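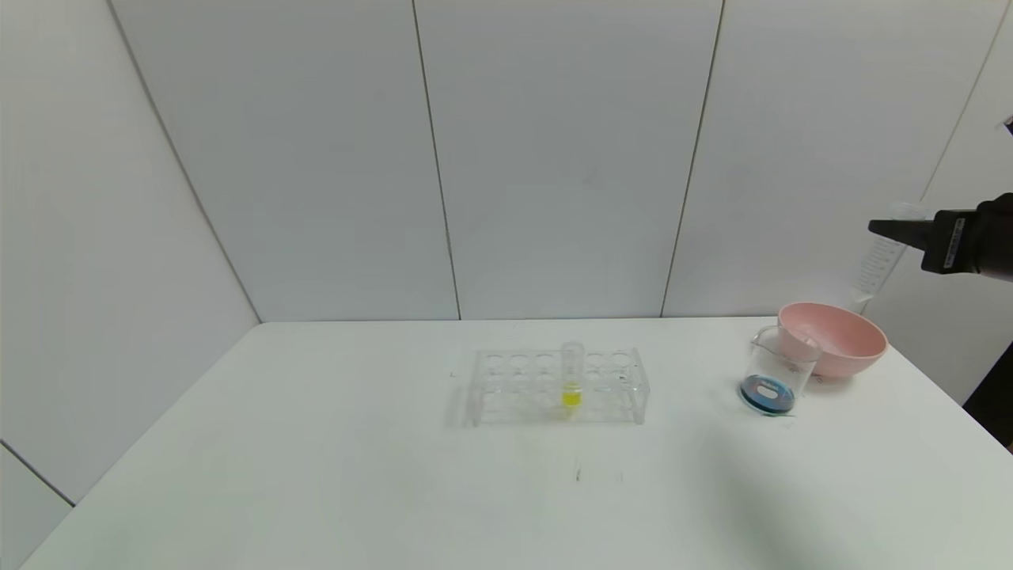
Rack, test tube and beaker on the demonstration table, Stirthorpe teaching laboratory.

The visit of 8/31/25 was arranged by Nadhirah Ginting at the request of the Itovholm schools office. Our party numbered 32 and was received by Libor Doležal, who has charge of the teaching rooms. The first stop was the table for colored liquids, enclosed by pale panels and kept plain white so that pupils can judge a color without distraction.
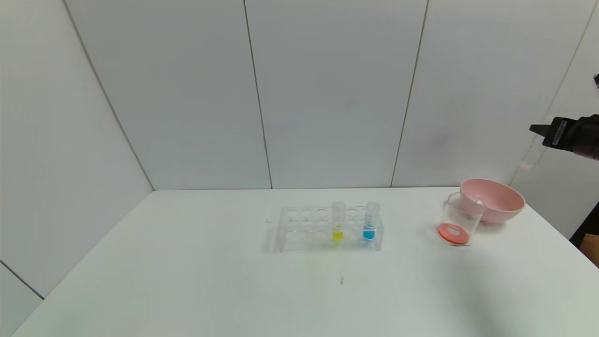 Yellow and blue are the two colors used with younger groups. Mr. Doležal explained that clear racks are preferred here — the level in each tube can be read from the side without lifting it. Glassware is bought in lots of 100 and checked for chips each May.

Members asked about spills and about the cost of replacement beakers.

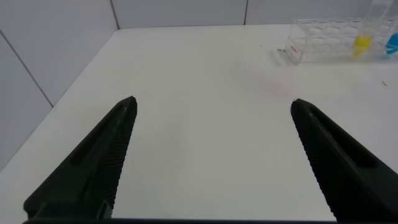 The white surface was chosen on similar grounds, and it is wiped down between groups. Ga-eun Seok then led the party to the balance room, where the visit closed. Schools wishing to attend should write to the office at Itovholm, room 533.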